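Wemeson Project: Final Report

3. Setting up the sink station

The station is a white sink with a ribbed drainboard. Each operator holds two grippers, one per hand, and each gripper carries a white marker cube. We chose a glass pot lid as the main test object.

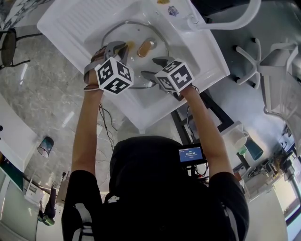 Figure 4. Both grippers lowered into the basin, with the lid lying flat.

3.1 Checks before a run

We look over the straps, the jaws and the cable runs, then wipe the cube faces with a dry cloth. In May we replaced 13 cable ties and two jaw pads – the old pads had worn smooth. Lifting the lid by its rim is the last check, and the jaws must hold it for up to 13 seconds.

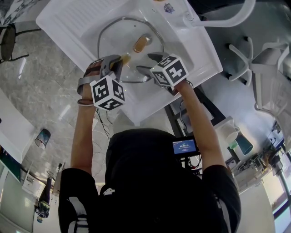 3.2 Faults and repairs

One cube worked loose on its mount. We refitted it and repeated the calibration.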